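Ticket: Label printer prints blank every second label after software update
Product: Vullerine desktop label printer, with Jikard Print Station software
Opened by: Tania Abeysekara
Assigned to: Nazareno Palumbo
Priority: Normal
Status: Resolved

Tania Abeysekara, 9:12 AM
Since the Print Station update went in, the label printer on the packing bench feeds a blank label after every printed one. The printed labels look fine. The text is sharp and the barcodes scan. The blank one comes out right behind, and then the printer stops and waits for the next job. On a batch it goes printed, blank, printed, blank to the end.

We print return labels and shelf labels on the same machine. Both do it. I have turned the printer off and on, and I have restarted the PC. No error on the printer and no message in the software.

Labels are the Rurkow rolls we always buy. I opened a new roll to be sure and got the same result.

Nazareno Palumbo, 9:40 AM
Thanks. A few things to check before we change anything.

Is the blank label a full label, or does the printed image run over the gap onto the next one? Hold two of them against the light if you're not sure.

Hold the feed button with no job waiting. Do you get one label or two?

In Print Station, open Printer Setup, then Media. Tell me what it says for Media Type and Label Length.

Please leave the driver alone for now. If you reinstall it we lose the old settings and I won't be able to compare.

Tania Abeysekara, 10:05 AM
The blank is a full label. Nothing is printed on it, not even at the top edge.

Feed button gives one label. I pressed it several times and got one each time.

Media Type says Continuous. Label Length says 3 inches. Our labels are 2 inches long with a gap, so I would expect it to say Gap. I don't know if it said Continuous before the update. I never had a reason to look.

Nazareno Palumbo, 10:21 AM
That explains part of it. Feed button is correct, so the sensor in the printer can see the gap. The software is sending its own length with each job and the printer follows the job. With 3 inches sent to 2 inch stock, it runs into the second label and then advances to the next gap to line up again. You see that as a blank.

Please do the following.

Close all open jobs in Print Station.
Go to Printer Setup, Media, and change Media Type to Gap.
Set Label Length to 2 inches.
Click Apply, then Save as Default. Apply alone only holds until the program closes.
Run calibration from the same page. The printer will feed a short run of blanks. Wait for the green light.
Print a single shelf label, then a small batch.

Tania Abeysekara, 11:02 AM
Done in that order. Single shelf label printed with no blank after it. The small batch was fine too.

Then I printed a return label and the blank came back. I went back to Media and it still says Gap and 2 inches, so the setting held. Shelf labels are still good. Only return labels have the problem now.

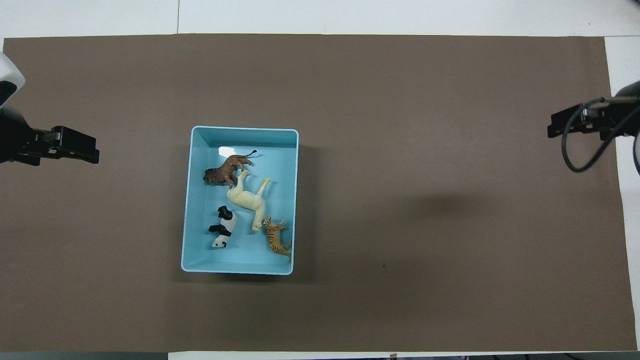

The return label template was made by Märta Dalen when we moved over from the old system. She is out until the afternoon. I can open the template but I don't want to change it without her, as the returns desk in Vörös uses the same file from the shared folder.

Nazareno Palumbo, 11:18 AM
Good call on not editing the shared file. Templates can carry their own page size, and if one does, it wins over the printer default. Before the update the software ignored that field on this model. The new version reads it.

You can look without changing anything. Open the template, go to File, then Template Properties, and read me the Page Height. Close it and choose Don't Save.

Tania Abeysekara, 11:31 AM
Page Height 3 inches. Orientation Portrait. "Use printer default" is unchecked.

I checked the shelf label template as well. That one has "Use printer default" checked.

Nazareno Palumbo, 11:36 AM
Then that's the second half. The return template is asking for 3 inches. Please make a local copy, rename it so it can't be mistaken for the shared one, check "Use printer default" in the copy, and print from that. Look at the bottom of the label and make sure the barcode is still complete. Shrinking the page can push the last object off.

Tania Abeysekara, 12:10 PM
Local copy prints with no blanks. The barcode is complete and scans. The return address block sits a little lower than before but nothing is missing.

I'll use the copy for today's returns. Serena Serra is on the bench after lunch and I've shown her which file to pick.

Märta Dalen, 2:15 PM
I've read through the thread. The 3 inches comes from the old printer, which used longer labels. When we switched stock I moved everything up to fit and left the page size alone because it printed fine. I didn't know the field was being ignored.

I have no problem with changing the shared file, but Vörös should be told first. Giorgia Santoro runs the desk there. I'm not sure they have the same update yet.

Giorgia Santoro, 2:48 PM
We have not updated. Same printer model and same labels. Our return labels print normally with the current template. If the shared file changes, will it still work on the old version? I don't want to find out in the middle of a carrier pickup.

Nazareno Palumbo, 3:05 PM
It should, provided your printer default is Gap and 2 inches. On the old version the template page size is ignored whether the box is checked or not. I'd still like one test from your side before Märta replaces the file. I'll have Tania's copy placed next to the original in the shared folder. Please print one label from it and reply with the result.

Giorgia Santoro, 3:27 PM
Our default was already Gap, 2 inches. Printed one label from the copy. It came out the same as usual and no extra label fed. Fine with me to replace the file.

Märta Dalen, 3:50 PM
Replaced. I kept the old one in the Archive subfolder in case we need to go back. I also raised the address block slightly so it lines up the way it used to.

Serena Serra, 4:20 PM
Printed 24 return labels from the new shared file. No blanks. I deleted the local copy from the bench PC so we don't end up with two versions. Bench is back to normal work.

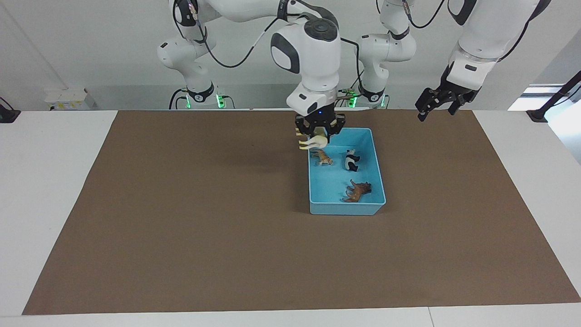

Do we need to run calibration again every time we put in a new roll?
Only when the label size or the type of stock changes. A new roll of the same labels can go straight in. If the first label prints off center, press feed once and let the printer find the gap by itself.

Nazareno Palumbo, 4:41 PM
Answered Serena's question in the line above so it stays with the ticket. Summary for anyone who finds this later:

Symptom: one blank label after each printed label, following the Print Station update. No error shown.

Cause: two settings. The update reset Media Type to Continuous and Label Length to 3 inches on the bench PC. Separately, the return label template had a fixed page height of 3 inches, which the earlier version did not use and the new version does.

Fix: set Media Type to Gap and Label Length to 2 inches, save as default, calibrate. Check "Use printer default" in Template Properties for any template made before the stock change.

Still open: Vörös will need the printer settings checked after their update, as the reset will probably happen there too. Giorgia, please write down your Media page values before you install it. I have reported the reset to Jikard and will link their reply if one comes.

Tania Abeysekara, 4:55 PM
Confirmed working here. There is an older template for oversize cartons that we hardly use. It also had "Use printer default" unchecked, so I told Märta and she has fixed it. OK to close.

Status changed to Resolved by Nazareno Palumbo, 5:02 PM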